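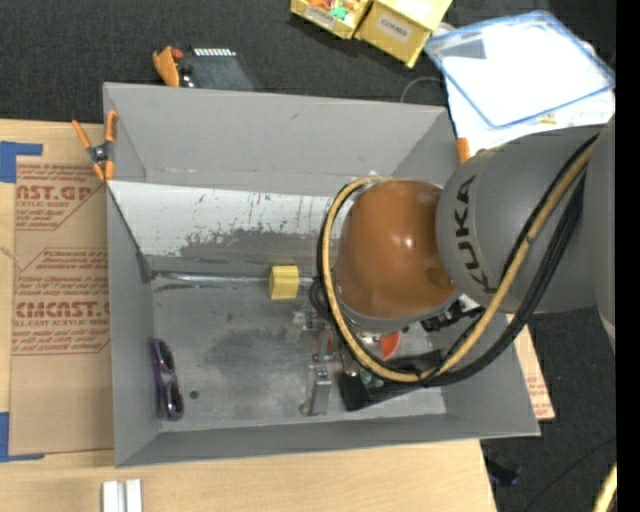
Section 4: Fitting the Ridero Frame Carrier

Read this section all the way through before you put a child in the carrier. Section 3 covers unpacking and attaching the sunshade. If you bought your carrier secondhand, check the label inside the storage pocket. Carriers with a Gratuvard buckle (gray, with two side buttons) are covered here. Carriers with the older single-button buckle have their own manual.

4.1 Before you start

The carrier is for a child who can sit up without help and hold their head steady for a full nap. If you are not sure your child is ready, ask your pediatrician.

You will need:

The carrier, with the kickstand attached
The child seat pad
The two foot stirrups
A full-length mirror or a second adult
A bag of rice or flour, or a full backpack, for the practice load

Set aside half an hour for the first fitting. After that, getting a child in and out takes a couple of minutes.

CAUTION: The kickstand is for loading and unloading only. It does not make the carrier a high chair. Never leave a child in a standing carrier, even with the harness done up.

4.2 Setting the back length

The back length has to match the adult, and it is set with the carrier empty.

1. Stand the carrier on a flat floor with the kickstand open. Pull the kickstand out until it clicks on both sides.

2. Turn the carrier so the shoulder straps face you. Find the ladder of webbing loops behind the back padding. The loops are lettered A to F, with A at the bottom.

3. Peel the padding away from the hook-and-loop patch. It is stiff when new. Work from one corner.

4. Measure the adult's back from the bony bump at the base of the neck down to the top of the hip bones. Use this table as a starting point:

Under 16 inches: loop A or B
16 to 18 inches: loop C
18 to 20 inches: loop D or E
Over 20 inches: loop F

5. Slide the plastic bar through the matching loop and press the padding back down along its whole length.

6. Tug each shoulder strap hard. The bar should not shift.

Note: If two adults share the carrier, write down the letter for each one. There is a blank space for this on the inside cover.

4.3 Fitting the hip belt

Most of the load should ride on your hips. Sore shoulders after a short walk usually mean the belt is too low or too loose.

1. Loosen the shoulder straps and the two small straps on top of them (the load lifters) all the way.

2. Put the practice load in the seat and buckle the harness over it.

3. Lift the carrier by the two grab handles, one in front and one behind. Rest it on your thigh, then slide one arm through a strap and swing it onto your back. Do not lift it by the sunshade or by a shoulder strap.

4. Center the belt so the middle of the padding sits over the top of your hip bones. Close the buckle and pull both belt straps forward until snug. You should be able to slide two fingers under the belt but not your whole hand.

5. Pull the shoulder straps down and back until they touch your shoulders all the way over. Stop there. If they dig in, let out an inch.

6. Close the chest strap and slide it to a comfortable height below the collarbone.

7. Pull the load lifters forward until the top of the carrier comes in toward your back. The lifters should run up from your shoulders at an angle. If they lie flat, go back to 4.2 and move up one loop.

Walk around the house with the practice load for ten minutes. Go up and down stairs if you have them. Bend your knees and squat as if picking something up – this is how you should reach for the ground with a child aboard. Leaning forward from the waist can tip a child toward your head.

4.4 Setting the child seat

1. Take the carrier off, stand it on the floor and remove the practice load.

2. Open the harness and pull the seat height strap, on the left side under the cover flap, until the seat is at its lowest point.

3. With one hand on the frame, lower the child in with one leg on each side of the center pad. Keep that hand on the frame from now until the harness is closed.

4. Bring the harness over both shoulders and press each side into the Gratuvard buckle. You will hear two clicks, one for each side. Pull up on the harness to check.

5. Raise the seat until the child's chin is just above the front drool pad. The child should be able to see over it but not lean out over it.

6. Tighten the shoulder harness, then the side straps. Two fingers should fit flat between the strap and the child's chest.

7. Hook the stirrups on and set them so the knees are bent and level with the hips or a little higher. Stirrups keep the legs from hanging, which can make them go numb on a longer walk.

CAUTION: Check the harness again after the first few minutes of walking. Bulky jackets squash down and leave slack.

4.5 Weight limits

The carrier weighs just under eight pounds. The total of carrier, child and anything in the pockets must stay under 48 pounds. The lower pocket holds diapers, a change of clothes and a water bottle. Do not hang bags from the kickstand or the frame.

Replacement parts are listed by number at the back of the manual. The ones people most often ask for are:

Seat pad: part 151
Stirrups, pair: part 186
Drool pad, pack of two: part 233
Sunshade with poles: part 400

The Costa and Wavano sunshades clip to the same frame points but are longer, and with either one fitted the carrier will not fold flat. Parts 151 and 233 fit both the small and large seat.

4.6 Putting it on with a child inside

Have a second adult help the first few times.

1. Check that the child's hands and feet are inside the frame.

2. Face the straps. Take the front grab handle in one hand and the rear one in the other.

3. Bend your knees, lift to your thigh and pause there until you feel steady.

4. Slide one arm in, turn, and slide in the other. The helper can hold the rear handle while you do this.

5. Close the hip belt first, then tighten the shoulder straps, then close the chest strap. Reach back and fold the kickstand in until it clicks. A kickstand left open will catch on door frames and branches.

To take the carrier off, open the kickstand first, then work in the opposite order. Lower it to your thigh and then to the floor. Press down on the frame to make sure the kickstand is locked before you let go.

4.7 On the walk

Your child is higher than your head. Watch for low branches, door frames, light fittings and ceiling fans.

Stop every 30 to 45 minutes and take the child out to stretch. A child in a carrier is not moving and will get cold well before you do. On hot days, feel the back of the neck, offer water often and do not rely on the sunshade alone. In July and August, plan to be finished before midday if you can.

If the child falls asleep, check that the head is turned to one side on the drool pad and the nose and mouth are clear. A small mirror is tucked in the right hip belt pocket for this.

Do not use the carrier while running, skiing, cycling or riding in a car, and do not wade across moving water with it on.

4.8 If something does not feel right

Carrier leans to one side: One shoulder strap is longer than the other, or the plastic bar is in crooked. Empty the carrier and repeat 4.2, step 5.

Buckle clicks only once: One side is not in. Press both side buttons, pull everything apart and start over. Look for crumbs or sand in the slots. Rinse with warm water and let it dry. Do not oil it.

Belt slips down: Tighten it again with the load on. Slick rain pants make this worse.

Child slumps: The seat is too low or the side straps are loose. If the child still slumps after both are adjusted, wait a few weeks and try again.

Kickstand will not click: Check for grit in the hinge. If it still will not lock, stop using the carrier and order a replacement.

Section 5 covers washing and storage.

Section last revised Wednesday, April 3, 2024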